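Week 6: who does the work afterwards

Kutwood's brochure says its handling robots "free staff for better tasks." Ask which tasks, and whose. At the Custuren depot, 16 packers were retrained in December, mostly to stand by and clear stoppages. Their pay did not change.
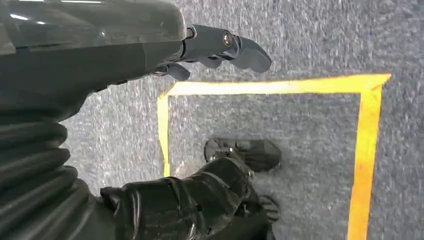

Who decides when a person may step in? At Custuren it was the shift lead, until the new software took that over.

Read Peñalver, pp. 459-60, and bring one claim you don't believe.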